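Opinión > Casa y costumbres > Ropa y armarios

11/05/2021
Por Nathalie Declercq

Desde marzo he leído 7 artículos sobre cómo doblar la ropa y todos prometen lo mismo: una casa más tranquila. Yo doblo mal, vivo razonablemente tranquila y empiezo a desconfiar.

Mi amiga Karlijn pagó por un curso que le enseñó a convertir cualquier camiseta en un rectángulo. Con las camisetas, de acuerdo. Pero que alguien me explique dónde está el rectángulo en una tela fina, con volante, que se arruga en cuanto la coges por los extremos.
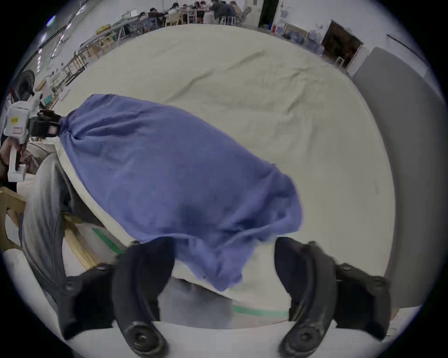

Una tela azul violácea, estirada sobre una sábana color crema.

Los manuales resuelven estos casos con una frase: «alise la prenda y proceda». ¿Alisarla cómo? La sábana de debajo también tiene arrugas, como las tienen las de mi cama, y no he visto que nadie duerma peor por eso.

Sospecho que el método sirve sobre todo para vender cajas. Las Folitari que compró Karlijn tienen separadores para todo menos para lo que no se deja doblar. Ella acabó metiendo los pañuelos hechos un ovillo, con la tapa cerrada.

A mí me parece bien el ovillo. Dedicar 30 minutos a una prenda que mañana volverá a estar arrugada me sigue pareciendo un mal negocio, por mucho que lo llamen cuidado.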